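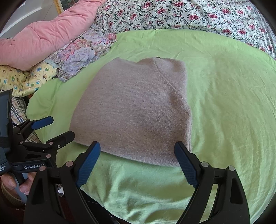
Knit on green sheet, both grippers open

gsaragih
Club fold set is at 331 episodes. I want to drop any where the hem ends up slanted.

pelupessy_4
Disagree. Slanted hems are normal on knits. Filter on pad position at release.
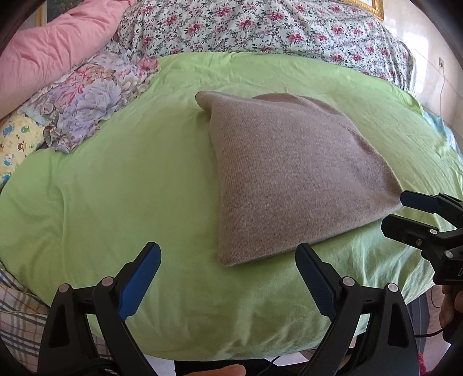

A slant threshold would also throw out good folds on the thicker sweaters.

gsaragih
Then the label needs 2 classes, and Fumiko has to redo March.

fishida
I'm not relabeling March. Add a hem angle column and filter at training time.

gsaragih
Fine. Column name?

fishida
hem_deg, signed.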